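분해 규정집은 누가 읽나

Endimska의 작업 규정집은 200쪽이다. 폐컴퓨터 분해 셀 하나를 돌리는 데 필요한 문서치고는 두툼한데, 나사 푸는 순서는 그중 2쪽이다. 나머지는 서명란, 개정 이력, 그리고 다른 문서를 참조하라는 문장이다. 참조된 문서를 펴 보면 대개 원래 문서로 돌아온다.

나는 규정에 반대하는 사람이 아니다. 케이스 안으로 그리퍼를 내려보내는 일에는 규정이 꼭 있어야 한다. 메모리 슬롯 바로 위까지 내려간 상태에서 접근 속도를 얼마로 할지, 어느 높이에서 멈췄다가 다시 움직일지, 그런 건 작업자의 그날 기분에 맡길 일이 아니다.

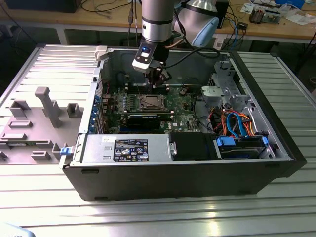
Bláthnaid Nic Aodha는 초고를 읽고 이렇게 적어 보냈다. 속도 제한은 다들 지킨다, 문제는 예외 승인이다, Jeltness에 있을 때 예외 승인서가 827번까지 갔고 그쯤 되면 예외가 곧 규정이다. 반박할 말을 하루 동안 찾다가 포기하고 그대로 싣는다.

예외가 쌓이는 까닭은 단순하다. 규정을 쓰는 사람은 케이스가 모두 같은 줄 안다. 같은 회사 제품이라도 케이블 다발이 지나가는 길이 다르고, 파란 걸쇠는 힘을 주는 방향을 가린다. 규정집 4장은 이 모두를 '적절히 처리한다'로 해결했다. 참 적절한 문장이다.

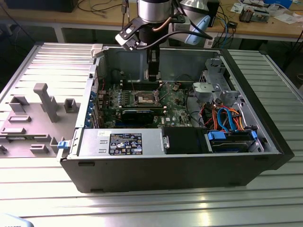 그래서 무엇을 고칠까

우선 분량이다. 셀 옆에 붙일 수 있는 한 장이면 좋겠다. 정지 높이, 최대 힘, 멈춤 버튼을 누를 권한이 있는 사람(정답은 전원이다)만 적는다.

다음은 예외 승인의 수명이다. Greenwood에서는 같은 예외가 10번 나오면 규정을 고치거나 그 작업을 중단한다. 처음엔 너무 가혹하다고 생각했는데, 고쳐진 규정을 읽어 보니 드디어 현장에서 쓴 글 같았다.

마지막으로 개정 회의에 그리퍼를 직접 다루는 사람을 한 명 앉히자. Ineo가 10월 개정 때 그렇게 하겠다고 했다. 회의실 예약 규정부터 통과해야 한다고 들었다.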